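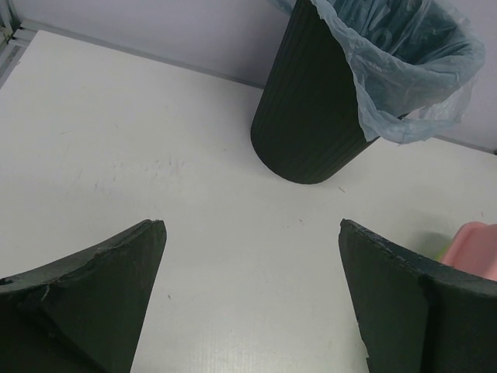

4. Preparing the Juko Reading Pen for a new picture book

The Juko pen can read aloud any Sandthorpe picture book which has the small bird sign on the back cover. Before your child uses a new book for the first time, the sound file of this book must be put into the pen. Please do it without the child, as the pen must stay still during the copying.

4.1 Copying the sound file

1. Charge the pen until the light becomes green.
2. Open the Clidis program on your computer and choose "My Books".
3. Connect the pen with the short cable from the box.
4. Type the book code. You find it on the last page, under the name of the illustrator.
5. Press "Copy" and wait for two beeps.
6. Choose "Remove pen" and pull out the cable.

Note: The memory of the pen is 500 MB. This is enough for 34 books of normal length. If it is full, the program asks you which book you want to delete. A deleted book can be copied again without payment.

CAUTION: Do not pull out the cable while the light is blinking. The file can be damaged, and then you must repeat all steps from step 2.

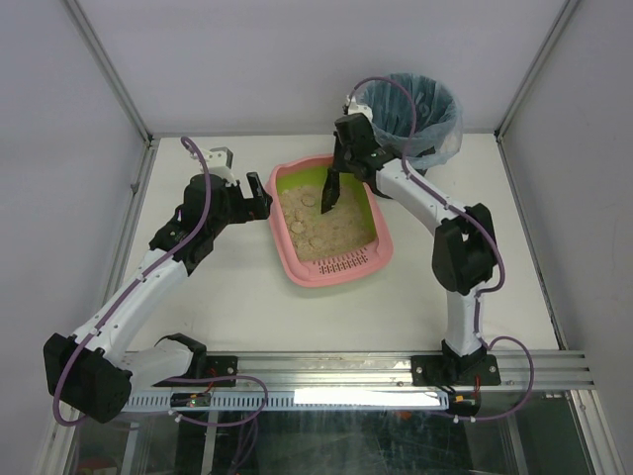
Pink litter box with green inner walls, between two robot arms.

4.2 First reading

1. Switch on the pen and touch the title on the front cover. The pen says the name of the book.
2. Open the first page and touch any word or animal.
3. To hear the full page, touch the small moon in the corner.
4. To change the voice, hold the round button for four seconds. The slow voice is better for children who are younger than two.

Note: In the series "Sisay and the Big Garden" the letters of the alphabet also have sound. Touch the letter once for its name and again for a word which begins with it.

If the pen is silent on one page only, clean this page with a dry cloth. If it is silent in the whole book, compare the code in the program with the code in the book.

Text: Yolandi Joubert
Last changed: 2022-06-21

Shares 34
Comments 2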